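Come and teach a pair of robot arms with us! The Cladcombe study, led by Sheena Halliday, is asking whether people with no training can guide robots through small table jobs.
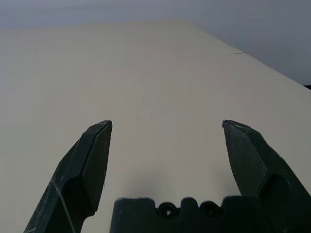 We'd love patient folks of every sort - tea drinkers, knitters, tinkerers. You'd come for 2 visits in November. 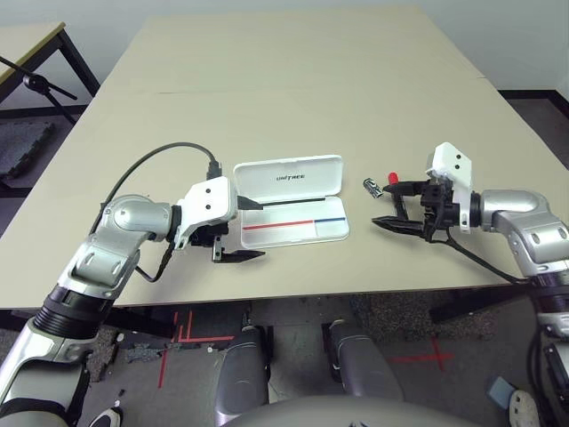
Do I need to know any programming?
None at all, we'll show you everything on the day.

Write to Euan Ritchie at Moncrieff.
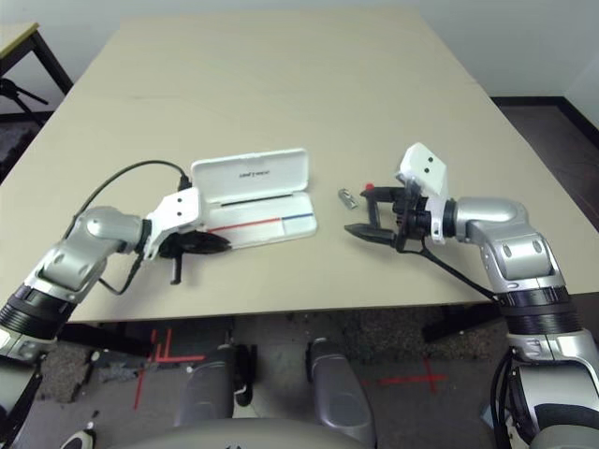
Two arms and an open white case at the table.

7 shares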